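# Drying bay leaves and curry leaves without them going brown?

**posted by folska_verandah**

Hi all, hoping someone with a bigger herb patch than mine can help. We moved to Endton two years back and inherited a bay tree that has gone absolutely berserk (it's over the gutter now) plus a curry leaf plant in a pot that the previous people left behind. I gave both a hard prune in November and ended up with about 700 g of leaves once I'd stripped the stems, and I really don't want to chuck them on the compost.

First go, I put the bay in the oven on the lowest setting with the door cracked. Brown and crispy in no time, and they smelt like a campfire. Second go, I tied bunches and hung them in the laundry, but it's humid in there with the dryer going and I found grey fuzz on the inside ones.

I don't own a dehydrator and I'm not keen to buy one for a job I do once a year. Is there a low-fuss way that keeps the colour? And is it worth drying curry leaves at all? My neighbour reckons they lose everything.

---

**Domingo Insaurralde**

G'day! I've been doing bay for donkey's years so I'll have a crack at this.

Skip the bunches. Bay leaves are thick and they want air on both sides, so pick them off the stem, give them a wipe with a damp cloth and lay them out in one layer. Somewhere dim and breezy is the go. I use the top of the wardrobe in the spare room with the window open a bit. Give them a turn every couple of days and they'll be done in a fortnight or so, when they snap instead of bending. If they curl up like taco shells, put a tea towel over the top and a light chopping board on that for the last few days.

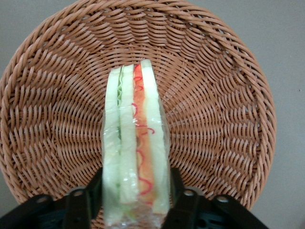
For what you dry them on, I've tried cake racks (small leaves fall through), newspaper (ink, yuck) and an old flyscreen, and the flyscreen was pretty good until the dog stood on it. What I've settled on is wicker. A shallow round one like that, with the tight spiral weave and the braided rim, is just about perfect for bay. Just don't heap the leaves up the sides, or the ones at the bottom stay leathery.

Store them in a jar, out of the light. Mine are still good after a year, though I use more of them then. And wait until they're properly dry before the lid goes on! I lost a whole Karamanlidis olive jar's worth to mould once by being impatient.

---

**solix901**

can't help with bay but your neighbour is right about curry leaves. dried ones are rubbish. freeze them. wash, dry REALLY well, leave on the stem, zip bag, squeeze the air out. straight from the freezer into hot oil, stand back because they spit

---

**parsley_on_the_hill**

Agree with solix on freezing, I do bay that way as well now and the colour stays lovely. If you do want to dry some, the microwave works for small lots. Leaves between two sheets of paper towel, 20 seconds at a time, and let them cool before you check or you'll think they're still floppy and overdo it. I wouldn't tackle your whole pile like that, you'd be there all night.

Also, give some away! I put little bags on the front fence with a note and they were all gone by teatime.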